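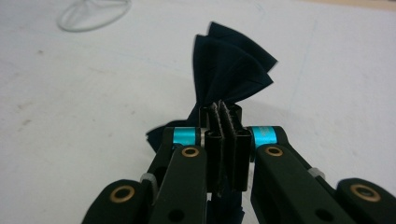 Dark navy cloth, gathered at the middle.

July, dye bench, started 8.40

Second go at the navy. The last lot looked right when it came out of the bath and then left blue on everything it rubbed against, including my sleeve and the inside of the Lammers box. Want to know if the trouble is in the bath or in the rinsing before we put any more cloth through.

Cloth is the same plain cotton as before, from the Skimport roll, lot 431. Weighed dry, 753 g. Washed first in the big pan with soda and a little soap, hotter than last time. The water came out the colour of weak tea, so there was still plenty of finish on it. I don't think we got that off properly with the last lot. It went in after one warm wash and I remember it floating for a while before it took up water. Today's sank straight away.

Dye is the Bravo navy, from the tin opened in spring. It had gone lumpy round the rim. Pasted it with cold water first, then hot, then strained it through an old stocking. A fair bit of grit stayed behind in the stocking, which could account for the specks on the earlier pieces. Made it up a little strong to allow for that.

9.25 Cloth in. Salt added in portions over the first part of the bath, soda after. Stirred the whole time, apart from answering the door once. Temperature crept up while I was at the door and I let cold water into the outer pan to bring it back. Shouldn't matter but noting it.

10.50 Cloth out. Squeezed, not wrung. First rinse cold, second warm, then hot with the Gukurance soap. Last time we stopped at the third rinse as the water looked clear. It looked clear today at the third as well, so I left a corner standing in a glass of hot water while I had a coffee, and the glass was blue when I got back. Clear rinse water is no proof of anything if it goes down the sink quickly. Kept going. Six hot rinses in the end before the glass stayed clean.

Cut strips after drying and rubbed them on white cotton, dry first. Ten strokes each, same thumb. Dry rub left nothing I could see by the window. Damp rub left a faint grey-blue mark on the strip from the selvedge and nothing on the others. The selvedge is thicker and probably holds on to loose dye. For comparison I rubbed a strip of the last lot and it marked the white heavily, damp or dry. 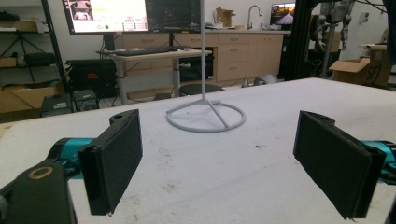 Added under the entry in green ink: I would not put it all down to the rinsing. The old lot was also scoured badly, and dye sitting on top of the finish will come off however long you rinse. You changed two things at once. Run one piece with the old wash and the new rinse and then you will know.

Fair point. I have a piece of the same roll left, big enough for a small bath, and will do it with the old wash. Same tin of Bravo, strained the same way, same salt in proportion. If that one marks the white when damp, the wash was the problem and the extra rinses can come down again, which would save a lot of hot water. The boiler was struggling by the end of the morning and the washing-up had to wait.

The other thing to sort out is drying. Strips laid flat on a towel dried unevenly and one has a darker line where it touched the fold. Strips pegged by a short end were level all the way down, though the bottom edge took longest and went a bit stiff.

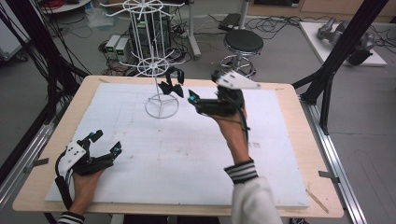
I'd sooner peg everything from now on and turn the pieces end for end halfway through, as we do with the wool. Needs more pegs. The wooden ones are stained from the madder and I don't trust them near anything pale.

Shade against the card: slightly redder than the last lot by daylight, same under the lamp. Could be the tin ageing or could be the stronger bath. It is close enough for lining and pocket bags, but I wouldn't put the two lots side by side in one garment.

To do
Small bath with the old wash, rest as today.
Sieve the remaining Bravo and put it in a jar with a proper lid.
Ask Skimport if the finish on lot 431 is the same as on the earlier roll.
Reorder soda.
Throw out the Lammers box, the lid is blue right through.

15.10 Strips pinned to the facing page, selvedge one at the bottom.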